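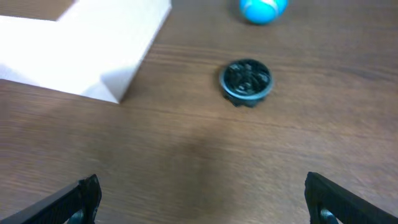
Home | Diary | Rooms | Archive | Contact

12 July 2026
By Intan Pillai
Reading time: 2 minutes

Work on the wooden table in the day room at Follville continued this morning. The top was cleared before breakfast and the drawer contents from the Janier cabinet were brought across in trays, to be sorted as agreed in the spring.

Small objects take longer than furniture. The short black cylinder, open at the top and notched along its lower edge, has again been left without an entry. It may be a cap or a small container. Mrs Mamani inclines to a cap – I have recorded both views in pencil and the matter stands over. The bright blue ball is to go with the games and should not be returned to the cabinet, where it does not belong.

The table itself requires a decision. The brown finish is sound to my eye and the grain shows well along its length, but one patch looked darker than the rest when I passed and I could not settle whether it was a mark or merely shadow. I shall look again by daylight with the blinds raised. Residents are reminded that cups must be placed on mats.

Hutsuliak have quoted 300 for refinishing the top, collection included. Dristlow have not replied to either letter. Yesenia Mamani is of the opinion that wax and a soft cloth would serve until December, and I am minded to accept this. The sum set aside for all furniture this year is 2000, and the chairs must be met from it first.

Labels were written for 24 items before luncheon. The remaining 20 were put back in their trays under a clean sheet. The smaller labels curl at the corners and a heavier card should be ordered.

The window catch was reported for the second time. Rain in the afternoon. The piano was used from four o'clock until supper, and sorting was suspended for that period.

Previous entry | Next entry | Back to diary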